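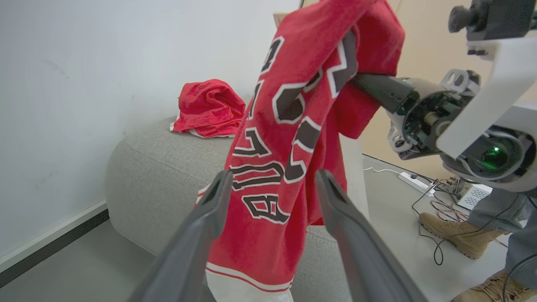 Laundry tips from a house that never runs out of laundry

Posted 16th February

I've been meaning to write up my laundry habits since the holidays, and a slow stretch in January finally got me to start jotting things down on the back of an envelope. I have kids in sports, a dog who sheds like it's his job, and a washer that's older than the dog. So take all this as what works in my basement.

Sort by fabric first, color second. I know we all grew up with lights and darks, but the worst damage in my wash has come from jeans and zippers rubbing against thin, slippery stuff. Now the heavy things go together, towels get their own load, and anything stretchy or shiny goes in with other stretchy, shiny things. Zip the zippers up while you're at it!

Printed shirts and team jerseys get turned inside out. Cold water, gentle cycle, and skip the fabric softener, which leaves a film on polyester and holds on to the smell you were trying to get rid of. I hang ours up and keep them out of the dryer completely. If you've ever had a number start to crack and peel in the second week of the season, you know why. And please don't iron straight onto the lettering. If you must, go over the back with a thin towel in between and the iron on low.

For sweaty gear I do a soak before the wash. One cup of white vinegar in a sink of cool water, 15 minutes, then a good squeeze and straight into the machine. (Never mix vinegar with bleach, by the way. Ever.) The kids complain that it makes the basement smell like pickles, and it does, but it's gone once everything has dried.

Stains. Blood and grass are the big ones here. Blood gets cold water only, right away, and a dab of dish soap. For grass I work in a little liquid detergent with an old toothbrush and leave it 10 minutes. On anything red I test a hidden spot on the inside seam first, and I wash new reds on their own a couple of times – I once had a full drawer of pink socks and I wore them all winter out of spite.

You're probably using too much detergent. I was! My towels felt stiff and I kept adding more, thinking they weren't clean. I cut down to two tablespoons for a normal load and ran a couple of hot washes with nothing in the drum but towels, and they came back soft. I buy the plain unscented Kerna powder in the big tub, but any plain one will do.

Drying without a line outside is mostly about air. I have a Kuklow folding rack next to the dehumidifier, and I leave a hand's width between things. Shirts go on hangers, hooked over the shower rod. Give everything a hard snap before you hang it and you'll skip most of the ironing.

Clean the washer too. Wipe the rubber seal, pull out the detergent drawer and scrub it in the sink, and leave the door open between loads. There's a little filter at the bottom of mine that I didn't know existed for years – I found 13 hair ties and a melted crayon in it. Put a shallow pan down before you unscrew it, there's more water in there than you'd think.

Next time I'll get into comforters, and whether they're worth hauling to the laundromat.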